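钟声归谁管

最后更新：2022年10月5日

我第一次去布雷尔贝格（Brelberg），是奔着一口钟去的。准确点说，是奔着一口钟的官司。

那天早上六点，我在旅馆里被它叫醒了。旅馆离教堂200米，窗户是老式双层窗，关得严严实实，可那声音还是像有人在枕头边上敲锅。我躺在那儿想：好吧，原告说的是真的。过了几分钟，钟停了，楼下面包店拉起卷帘门，哗啦啦一阵，比钟还吵！我又想：被告说的也有道理。

我写宗教和法律这类题目写了好些年，读者来信里最常见的一句话是“这种事还用打官司？”用，还真得用。布雷尔贝格这口钟前前后后折腾了三年，从镇上的投诉窗口一路告到隆纳姆（Lornum）的行政法院，案卷我借出来看过，装了满满一推车。

事情的起头特别小。镇子边上原来有片纺织厂，厂子关了以后改成公寓，陆续搬进来一批在隆纳姆上班的人。他们看房都是周末下午来的，阳光好，河边有鸭子，谁会想到问一句早上六点是什么动静呢？住进来头一个冬天，就有人写信给镇政府，要求教堂早上八点以前别敲钟。镇政府回信很客气，大意是钟敲了几百年了，请多包涵。住户再写信，这回附上了噪声条例。

条例本身没什么花样。夜间时段住宅窗外的声音有上限，超了就罚，不管你是酒吧还是冷库。麻烦在于里头有个豁免条款，说“宗教礼仪所必需的声响”不在此限。好，那么问题来了：早上六点报时的那几下，算不算宗教礼仪？

这一问可就热闹了。教堂一方说当然算，晨钟是提醒人祷告的，从修道院时代就这样。住户一方的律师翻出镇上的旧账本，发现报时的钟是镇里出钱请人敲的，为的是让染坊工人按时上工，跟祷告没什么关系。我读到这一段时简直想鼓掌，一份发黄的工钱账，居然成了案子里最要紧的证据。账上还写着敲钟人冬天可以多领一份柴火，我不知道这跟判决有什么关系，反正我抄下来了。

法院最后把钟声一分为二：礼拜前的召集钟属于礼仪，受保护，什么时候做礼拜就什么时候敲；报时钟是世俗功能，得守噪声条例，夜里测下来不能超过43分贝。43分贝是什么概念？我回家拿手机软件试了一下，差不多是我家冰箱启动时站在旁边的声音。拿这个标准去要求一口铜钟，等于让它闭嘴。

判决出来，两边都上诉了。

我倒是挺喜欢这个判决的思路，虽然很多同行骂它。骂的理由主要是法官没资格替信徒判断什么是信仰、什么不是。这话有分量。你想，要是法官可以说“这几下不算宗教”，那他明天是不是也可以说某种头巾不算宗教，某顿斋饭不算宗教？法官进了这个门，就很难体面地退出来。我在曼西利亚（Mansilla）听过一场关于这个案子的讨论会，一位讲宗教法的教授从头到尾就讲这一点，讲得额头冒汗。

可是反过来，法院要是一概不问，谁说自己是宗教就豁免谁，那也不成。条例就漏成筛子了，而且吃亏的往往是小团体。大教堂说一句“这是传统”，大家都点头；镇上那间租在车库里的小清真寺要是也想用喇叭召唤礼拜呢？它可没有几百年的账本给人翻。我问过好几位镇民，支持敲钟的人里头，一听到喇叭两个字，脸色就变了。（支持喇叭的也有，多半是那些反对敲钟的人的孩子，年轻人嘛。）

所以我越看越觉得，噪声条例里那句豁免，写得太省事了。“必需”两个字，到底是谁觉得必需？立法的时候大概谁也没多想，抄的邻镇弗德贝格（Fudberg）的文本，弗德贝格又抄的别处。我特意去弗德贝格看了看，那儿的教堂钟早就坏了，条款从来没用上过，难怪没人发现它有毛病！

后来我认识了更多这样的小案子，路数都差不多。有村子为墓地里能不能放电子蜡烛吵架，有学校为期末考试撞上斋月吵架。吵的时候都搬大词，自由啊、传统啊、中立啊，可真坐下来一条条谈，谈的全是几点钟、多大声、谁付电费。我觉得这没什么丢人的。信仰自由这个东西，落到日子里就是几点钟和多大声。

布雷尔贝格的上诉没打完。十二月里，两边在镇公所坐了一下午，签了份和解书。报时钟改到早上七点半开始，夜里停；召集钟照旧；教堂给钟楼朝公寓那一侧装上木百叶，费用由镇里和住户协会分摊。全镇800来户人家，听说会上来了80个人，椅子不够坐，好多人站在走廊里听。和解书我也读了，文字干巴巴的，只有最后一条有点人情味：葬礼钟任何时候都可以敲，双方均不得投诉。

同行有些失望，觉得可惜了，本来能等来一份像样的高等法院判例，以后大家都有得引。我理解这种失望，我自己也惦记过那个判例该怎么写。不过当事人又不是为了给我们提供脚注才打官司的，人家想睡觉，或者想听钟。 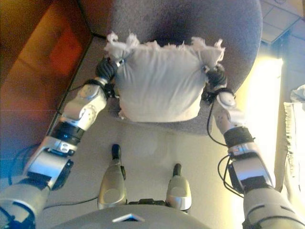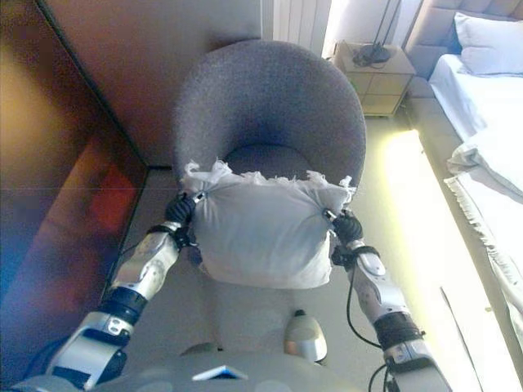
邱若杭
本刊特约撰稿人，长期关注宗教与公共法律议题

补一段，写完稿子以后有朋友问我，和解书对以后搬来的人有没有约束力。严格讲没有。它只管签字的双方，新住户要是明天买了房、后天去投诉，镇政府还得照条例受理，豁免条款也还是那句老话，一个字没改。镇里说过要修订，草案我没见到。我问过布雷尔贝格的房产中介，现在带人看房提不提钟的事，对方说提，合同后面专门附了一页敲钟时间表，要买方签字。那一页我要了份复印件，和账本上抄来的柴火那条夹在一起了。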